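Home Talks Notes Contact
Reading time: 2 minutes

Clearing a shared table: speaker notes
Siu-ming Fu, Wulholm, May 11, 2018

Start with the table itself. Ask who shares one at work, and let a few people answer before going on.

The study room at Wulholm has one light wooden table with a folding chair behind it. Everything gets put down there — boxes, books, post. Last December Yung-ching Lui and I agreed to sort it out properly, and most of tonight comes from that.

Say early on that stacking is the main trouble. A clear container goes on top of a cardboard box, then the box is the thing you need.
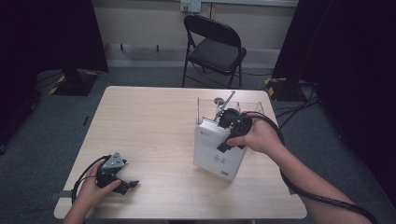

Rule one, then: take the top thing off first and give it a place of its own. Don't slide the whole stack along. Clear acrylic is easy to live with as you can see what is in it, but it does need a fixed spot. Ours is the back right of the table.

Pause for water. Hand round the Kornen leaflet if there are enough copies.

Next part is books. The Tu reading group has 2,237 of them on its list and we only ever hold a few. They come back in ones and twos and get left flat, with things put on top. Stand a book up while you decide where it goes. Hold it by the upper edge and keep the other hand free.
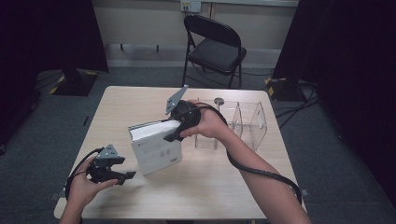 A white book held upright on the table, clear box to the back right.

Someone will ask about bookends. We tried a pair from Demel and they were too light. Move on quickly, it took up eight minutes last time.

Last part is the bare top. Once things are off, leave it bare for a bit and look across it from low down. Crumbs and small marks show up far better from there than from standing height.
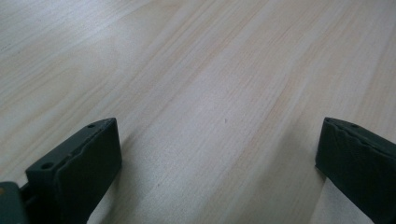 Wipe along the grain with a dry cloth, then a damp one if it needs it. Go easy on polish. Yung-ching does ours every five weeks and it takes her two minutes.

If time allows, read out the list of what goes back and what doesn't. Otherwise go straight to questions. Chairs need stacking by the door afterwards.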